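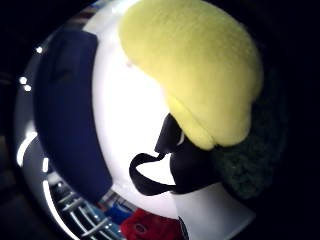

How often should fleece be washed? After every five or six wears, unless it smells or has been next to the skin all day.

January 13, 2019
By Khoo

Search this blog Enter keyword

I wash fleece and knitwear at 30 degrees, inside out, on the short cycle. Fabric softener is left out because it coats the fibres and flattens the pile. Spin speed is the lowest setting the machine offers.

Loose straps go in a mesh bag, or get tied off first. A loop of webbing will find a sleeve and wind itself round it, and the knot tightens during the spin.

Wool is a separate matter. The Brallham cardigan says hand wash only, and I have kept to that since March, when a Utinov hat came out a child's size. Dark greens and navy can share a load. Yellow goes in with them only after several washes.

Drying is flat on a rack for knits and on a hanger for fleece. In the back bedroom a thick one takes over 5 hours.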